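Projects > Cloths and Linens > Purnow Cloth Set > Readme

April 5, 2005

By the Purnow maintainers

Overview | Files | Folding | Known problems | Contact

# Purnow Cloth Set

Purnow is a set of pictures of small gray cloths laid flat and picked up by a corner or an edge. It goes with the Sandar folding notes and uses the same names for corners and hems.

There are 3000 pictures in 200 folders. Each folder covers one cloth on one table, from the first lay-down to the last fold.
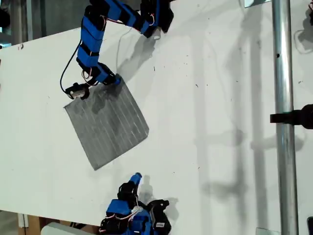
Cloths are laid down by hand and left at whatever angle they land. We don't smooth them first. A wavy edge or a turned corner is kept as it is and marked in the notes file.

## What is in a folder

- table views, the whole cloth from above
- close views, one corner or hem
- notes.txt, one line per picture

Close views are the ones to use for fabric texture and stitching. 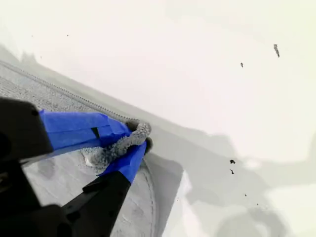 Close view: gray fabric pinched up between two blue-taped fingertips.

## Corners and hems

A corner is named by where it points in the table view: up, left, right or down. The name stays with it until the cloth is turned over. A hem takes the names of its two corners, so "up-left" is the hem between the up corner and the left corner. 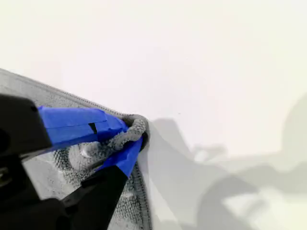
Hems are marked as seen, even if they were sewn unevenly. Dark patches in the fabric go down as "patch" — we don't try to say whether they are stains, damp or just the nap lying the other way.

## Folding

1. Lay the cloth on the white table with one corner toward you.
2. Write down any corner that is tucked or clipped.
3. Take hold near a corner. 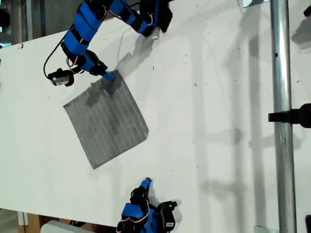 4. Bring it to the opposite corner and let go.
5. Repeat for the second fold.

## Known problems

- Roughly 30 folders from November have no close views.
- 2 folders have left and right swapped in notes.txt. Both are listed in errata.txt.
- Ason cloths have no stripe entry yet.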